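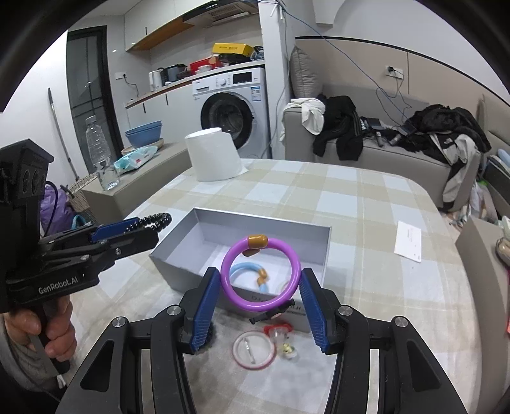
Ring pickup with the hand-held grippers, over the gray box.

Can you make a gripper drop things? We'd love your help!

The Felemo project is looking for 40 people to join our slip and pinch study in July. This spring one of our grippers kept closing after the operator had let go of the trigger. It bent a part and caught the edge of a glove – no injury, but we stopped all sessions that day. We went back through 227 logged drops and found the same late release in 6 of them. The trigger spring has been replaced, and now we want lots of different hands on it, big and small, left and right, to see if the fault is really gone.

You'll work at a table, a gripper in each hand, picking up plastic rings and other small household things and putting them down again. When something slips, jams or feels wrong, you say so and we write it down. Picky people are very welcome!

A session takes around 100 minutes with a break in the middle. Ji-hoon Ryu runs the mornings and Yi-an Hyun the afternoons, and either can stop a session at any time (so can you).

You should be 18 or older, with no current hand or wrist injury. No experience with robots needed. Rings and bracelets come off before you start, and long sleeves get rolled up.

We pay by the session, and you're paid in full even if we have to stop early. To sign up, write to Georges Tarawneh at the Felemo desk by Friday and tell us your glove size and which hand you write with.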